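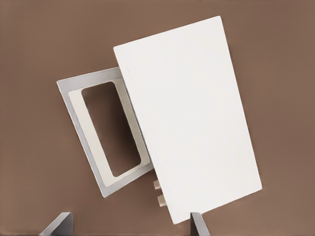
Lista de comprobación: kit de simulación Budari con pinza de dos dedos
Proveedor: Ostmont
Revisado por: Chandrasekhar Rao
Fecha: 15 de septiembre de 2019
Resultado: apto con observaciones

Alcance. Se revisa el entorno simulado que se entrega con el kit, la vista de la cámara de muñeca y la documentación. El brazo físico y el armario de control tienen su propia hoja.

1. Instalación y arranque
Licencia activada: SÍ
Arranque sin errores en el registro: SÍ
Versión del programa igual a la del albarán: NO
Comentario: el albarán indica la versión anterior. Ostmont debe corregirlo antes de facturar.

2. Modelo de la pinza
Los dos dedos entran en la imagen por el borde inferior: SÍ
Dedos en posición abierta al cargar la tarea: SÍ
Límite de fuerza editable por el usuario: SÍ
Comentario: el límite viene al 100 por ciento de fábrica. Para formación lo dejamos en 38 y así queda anotado en la plantilla.

3. Piezas de la tarea
Panel blanco y marco con hueco rectangular cargados: SÍ
Contacto entre piezas sin atravesarse: SÍ, con reserva
Comentario: en 17 repeticiones el panel vibró al apoyarse sobre el marco en 3 de ellas. No impide usar la tarea, pero falsea la lectura de fuerza. Se pide al proveedor el ajuste de rozamiento que ya aplicó en la instalación de Rostov.
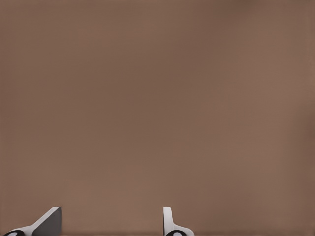 Tras cada reinicio hay que comprobar también que la pinza no conserve la orden de cierre del ensayo anterior. El manual lo menciona solo en el anexo y debería pasar al capítulo de puesta en marcha.

4. Cámara de muñeca
Puntas de los dedos visibles con la pinza abierta: SÍ
Contornos nítidos sobre el fondo: SÍ
Superficie de fondo con referencias visuales: NO
Comentario: el fondo es un marrón liso. Cuando no hay piezas a la vista, el operador no tiene con qué calcular la distancia. Recomendamos añadir una cuadrícula opcional, bien marcada.

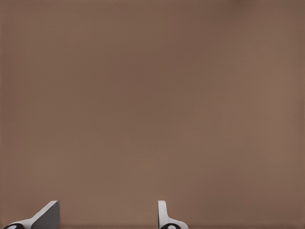

Punto 4. Vista con la pinza abierta y sin piezas, fondo marrón sin marcas.

5. Parada y seguridad
Botón de parada en pantalla accesible desde todos los menús: NO
Parada por teclado: SÍ
Reanudación solo con confirmación: SÍ
Comentario: el botón desaparece en el menú de calibración. Es la única observación que bloquea el uso con alumnos.

6. Documentación
Manual en español: parcial
Contacto de soporte: SÍ (Sundaram, por correo)

Pendiente: corrección del albarán, botón de parada y ajuste de rozamiento. Nueva revisión en diciembre.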